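Folding jumpers on the bed

I gave up on folding at the kitchen table in August and moved the whole business upstairs to the bed. 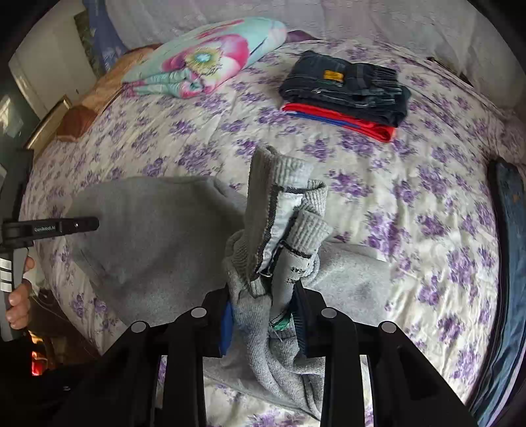 So much more room! Grey knits are the worst of my wash, all cuffs and ribbing, and they come off the airer in a right twist. I shake each one hard by the shoulders, lay it face down and smooth it from the neck outwards with flat hands. Sleeves go straight across the back, one over the other, then fold the sides in and bring the hem up in thirds. Don't tug at the ribbing (I did this for years and ended up with cuffs like trumpets).

Loose threads get snipped or poked back through with a blunt needle, never pulled — I lost half a hem that way on a lovely one from the market at Birham.

Check for labels and stray bits of trim while you're at it. Anything bobbly goes in a separate pile for the comb.

My drawer holds 12 jumpers stood on end, 19 if I squash them, but then the bottom of it bows. Socks next time, once I've found the other halves.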